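Lulham Shared Workshop, evening class handout
Notes by Tsz-kin Ko
8/10/22

Session 2: Pick and place, getting the table right before you touch the code

Carrying on from the wiring session. If you missed it, get the notes off Thirumalai Kandasamy, he has the spare copies. Bring your own tape tonight if you have it, painter's tape is fine, the cheap stuff leaves glue on the table.

What we're doing: arm picks up one block, moves it sideways, puts it down inside a square. That's the whole job. Same job every time until it's boring. Sorting comes in February.

Setting out the table

Mark the reach first. Power off, brakes released, two people, one on the wrist and one watching the cable. Walk the gripper around as far as it goes comfortably and put down a bit of tape every so often. Not full stretch! Back off a hand's width from where the elbow goes straight. You end up with a loose oval. Doesn't have to be pretty.

Then the target. Ours is a square of blue tape with a paler blue middle. Border wide enough that you can tell from across the room whether the block is on it or not.

Dark curtain behind, pull it all the way over. People walking past behind the table confused the Skokura tracking script no end last time.

Shiny table is a nuisance. A red block on a black glossy top gives you a reddish patch underneath, and a simple color threshold may grab both and put the block center too low. Either crop the region or raise the brightness cutoff. We'll do the crop, it's two lines.

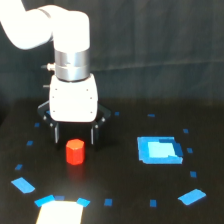
Getting over the block

Order of moves, write this in your notebook:

1. Open fingers fully. Before moving, not on the way.
2. Go to the hover point, high, straight above the block.
3. Check from the front AND from the side. One view lies to you.
4. Come down slow. Speed 23 in the Grudora panel for tonight, no higher.
5. Stop, look, then close.
6. Lift straight up before any sideways move.

Most misses are step 3. It looks centered from where your sitting and it's off toward the curtain.

About the block. Eight sides, so opposite faces are parallel and the fingers can close on a flat pair. Get the wrist angle wrong and you close on edges, block twists or spits out. Work out the wrist angle once, write it down, use the same one for everybody. If the block gets bumped round, straighten it by hand with the arm stopped.

Finger opening. Wide enough to clear the block on both sides with a bit spare, not the full width of the gripper if you can help it. Less travel, quicker close, less chance of clipping something next to it later when we have more then one block out.

Height is the other one. Set table zero with a sheet of paper under the fingertips, lower until the paper just drags, then add a little. Redo this if anybody has moved the arm base or leaned on the table.

Save the hover pose and the grab pose as separate points. Names that mean something please. Last term we had a file with p1 up to p60 and no idea what any of them were. 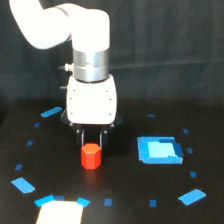
Do I need a camera to do this exercise?

For the first run you can teach the positions by hand and play them back, with the block put in the same spot each time. The camera comes in when the block is allowed to move.

Homework

Run the cycle until you get a clean set in a row. Log every miss, which step, which direction. Photo of the logbook page is fine.
Read the gripper section in the Ahmadpour booklet, page 138 on. Skip the math if it's not your thing.

Comments

marlow_bench: paper trick for the height worked great, thanks. I was setting zero with a steel ruler and marking up the table

Thirumalai K.: Whoever has the wide tape, please put it back in the drawer by the sink.

dpr: is speed 23 a percent or what? my panel at home shows mm/s

Tsz-kin Ko: percent. should have said. if yours is in mm/s start low and creep up

jenna_w: got it to drop on the border of the square every single time, never the middle. turned out I taught the place point with the wrist angle from before I fixed it. retaught it and its fine now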